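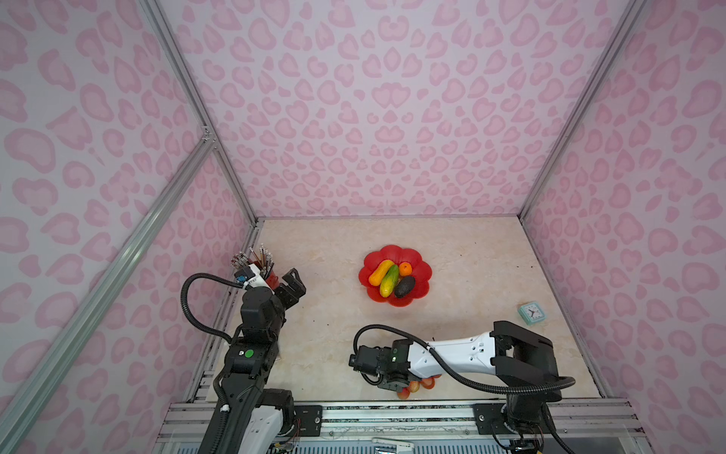 **Plorkow, June 22, 2021**

Duangjai Thaweesak had the second page of the budget open when Boonmee came in with the Hiritz quote. He put it face down next to her keyboard and went to fill the kettle.

"How bad?" she said.

"Read it first."

She turned it over. Two replacement grippers, a spare set of cables, shipping. The total was 1287 dollars, and under it a line said the price would hold for 19 days.

"We have 900," she said.

"We have 900 in that column."

Somboon was a small shop, and its budget had only a few columns. Rent was one. Wages was one, and it was late. Equipment was the third, and Duangjai had been guarding it since winter, when Boonmee spent a month's worth on a torque driver and called it a tool.

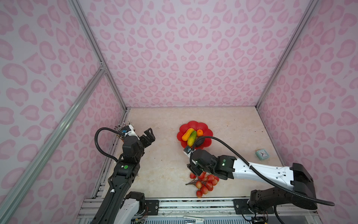 "Cables I understand," she said. "They wear out. Why two grippers?"

"One for each arm."

"Has one of them failed?"

"The left one is slow to close. The right one is fine."

"Then one gripper."

He poured the water and let it sit. He had expected this and had an answer ready, but it had sounded better on the stairs. "If I change the left, the right is the older one. They won't match. Then I tune them separately, and that's my time."

"Your time is in wages," Duangjai said. "Wages is late."

She wrote *1* on the quote and circled it. Then she asked about Fotar. Fotar sold used parts out of a warehouse across the river and never answered email. Boonmee said he would rather not. She wrote *Fotar – call* under the circle anyway.
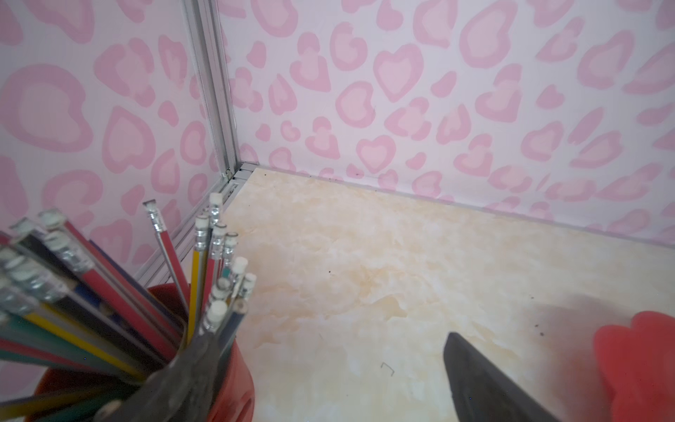
The other thing in the plan was the contract. If the customer renewed, there would be money for both grippers and for a third arm, and Boonmee had already drawn where the third arm would go. If the customer did not renew, there would be no reason to buy anything. The customer wanted to see small things handled well, and Boonmee had picked the pencils as the hard part. They stood packed in the red cup with their erasers up, leaning every way, and a finger that closed late would take hold of the wrong one. He explained this to Duangjai twice. The second time she put down her pen.

"So the slow one matters for the pencils," she said.

"Yes."

"And the fast one?"

"The fast one does the fruit."

"Then it can go on doing the fruit."

He drank his tea. It was hard to argue with, and he did not try for long. He called Fotar at 11 and got a man who said he had four grippers on a shelf and could not say what was wrong with them. Boonmee asked him to look. The man said to call back after lunch. 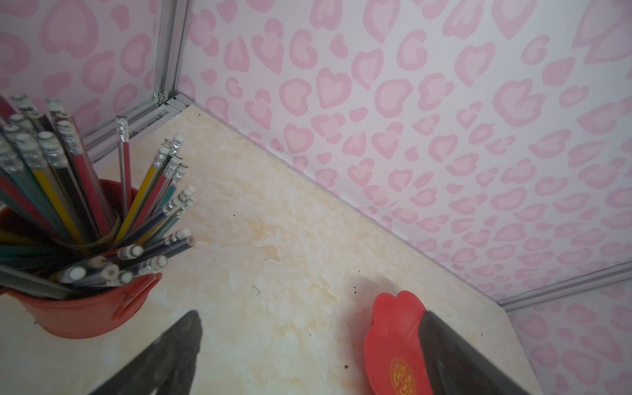

*Page last changed: June, after the call to Fotar*

The man had looked. Two of the grippers were for a different arm, one had no motor, and one was good. He wanted cash.

Duangjai moved the figure into the equipment column and added the Hiritz cables under it. There was a little left over. She typed *spare – ask first* beside the amount and saved the file.

"What about the third arm?" Boonmee said.

"Leave the drawing on my desk."

He left it there, and went to find out when the bus crossed the river.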